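Section 4. Setting Up and Using the Wistinero Countertop Water Mixer

Read this section before the first fill. It covers mounting the mixer, loading the mineral cartridge, flushing, and testing the water. It was written by Villads Ragnarsson and checked at the bench by Sille Stougaard, who tested every step with a unit straight from the box.

4.1 What the mixer does

The Wistinero passes tap water through a carbon filter and then through a cartridge of mineral granules, mostly calcium and magnesium compounds. Some of that dissolves. The water comes out tasting different, with a higher mineral content and usually a higher pH reading.

That is all we are prepared to say for it. You may have read that alkaline water corrects an "acid body," slows aging, or melts fat. We sell the mixer and we have not seen evidence that would let us print any of that. Your blood pH is held in a narrow range by your lungs and kidneys, whatever you drink. Your stomach is strongly acidic on purpose, and a glass of mildly alkaline water meets that acid within moments of being swallowed.

If you like the taste and it gets you to drink more water during the day, fine. That seems a good enough use for a countertop appliance.

CAUTION: People with kidney disease, people on a mineral-restricted diet, and people taking medicine that reacts with calcium or magnesium should speak to a doctor or pharmacist before using the mineral cartridge. The mixer can be run with the carbon filter alone. See 4.6.

4.2 Mounting the base

1. Choose a flat, dry spot within reach of the faucet. The hose is 600 mm long. Do not extend it with garden hose or aquarium tubing.
2. Peel the backing from the four rubber feet and press them into the recesses under the base.
3. Set the base down and push on each corner in turn. If it rocks, move it.
4. Screw the diverter onto the faucet by hand. Use the gray washer for inside threads and the black washer for outside threads.
5. Push the hose onto the diverter until the collar clicks, then tug it. A hose that comes off with a gentle tug was never on.

NOTE: Faucets fitted before 1980 may have a thread that matches neither washer. The Tustau adapter kit covers the common ones. Plumber's tape on a thread of the wrong size will hold for a week or two, and then you will have a wet floor.

4.3 Loading the filter and cartridge

1. Wash your hands.
2. Unscrew the clear cap and lift out the shipping plug. Throw the plug away.
3. Drop in the carbon filter with the blue ring facing down.
4. Remove the foil from both ends of the mineral cartridge. The foil on the bottom is easy to miss, and it accounts for most of the calls we get about low flow.
5. Place the cartridge on top of the filter. It should sit just below the rim.
6. Tighten the cap by hand until it stops. Do not use pliers.

You will find cartridges sold online that claim to fit the Wistinero and promise a pH of 10 or more. We tried several. One fit. None came with a list of ingredients that we would call complete, and the only way to know what a granule gives off is for somebody to measure it. Use the Østergaard cartridge supplied, or leave that slot empty.

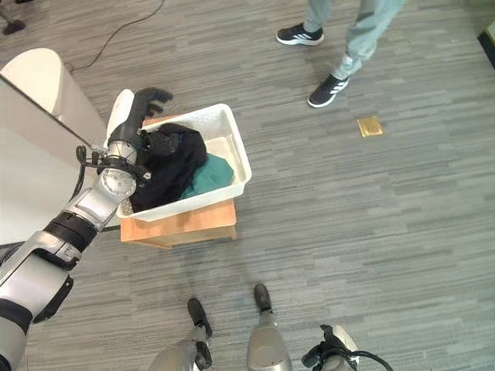
4.4 First flush

1. Open the cold tap halfway. Never run hot water through the mixer.
2. Turn the diverter toward the hose.
3. Let the water run to the sink for five minutes. It will be gray at first. That is carbon dust.
4. Close the tap and wait ten minutes for the granules to soak.
5. Run the water for one more minute and look at it in a clear glass.
6. If it is still gray, repeat steps 3 to 5. If it is cloudy but clears from the bottom up, you are looking at air bubbles and can go ahead.

Do not drink the flush water. It can go on houseplants once the dust has stopped, though we make no promises about what they will think of it.

4.5 Testing with the strips

The box includes a tube of Ivora paper strips. They change color according to pH. Please do not expect much precision from them.

1. Fill one clean glass straight from the faucet with the diverter turned off.
2. Fill a second glass from the mixer.
3. Dip a fresh strip in each for one second and shake off the drop.
4. Wait for the time printed on the tube, then compare with the chart in daylight.
5. Write down both readings.

The first glass matters as much as the second. In many towns the tap water is already on the alkaline side, and the mixer will move it very little. Owners have written to us quite pleased with a reading that turned out to be the same as the one from their plain tap.

WARNING: Do not use these strips on saliva or urine to judge your health. Saliva changes with your last meal. Urine changes because the kidneys are getting rid of whatever the body does not need, so a shift there tells you that your kidneys are working and very little else. Anyone who sells you a diet plan on the strength of a colored strip has earned a few hard questions.

NOTE: The mixer does not disinfect water. Do not connect it to a well or rainwater tank that has not been tested. A pH reading says nothing about bacteria or lead.

4.6 Daily use

Run the first 500 ml to the sink each morning, as water that has stood overnight in the cartridge picks up more minerals and tastes chalky. After that, draw what you need. Water from the mixer keeps for one day in a covered pitcher in the refrigerator.

Do not use mixed water for infant formula. Do not put it in a steam iron, a humidifier, or an espresso machine, where the added minerals will leave scale.

To run the mixer without minerals:

1. Close the tap and turn the diverter back to the faucet.
2. Unscrew the cap slowly. Some water will spill.
3. Lift out the mineral cartridge and put the white spacer in its place.
4. Tighten the cap and flush for one minute.

A cartridge that has been taken out should be thrown away. Do not dry it on a windowsill and put it back later.

4.7 Adding lemon, vinegar, or baking soda

We are asked about all three. Lemon juice in the glass is fine and will bring the pH down sharply, which rather undoes the work of the cartridge. Vinegar does the same and tastes worse. Baking soda is mostly a way of swallowing a lot of sodium, and people watching their blood pressure should leave it in the cupboard.

Never pour any of these into the mixer itself. Acid strips the granules, and baking soda cakes in the outlet.

4.8 When to replace parts

Mineral cartridge: every 33 days of normal use, or sooner if the taste goes flat.
Carbon filter: with every second mineral cartridge.
Cap seal: when it looks cracked or the cap begins to drip.

The mixer has no indicator light. Write the date of the change on the sticker under the cap. For slow flow, check the bottom foil first, then the screen in the diverter, and then go to Section 7.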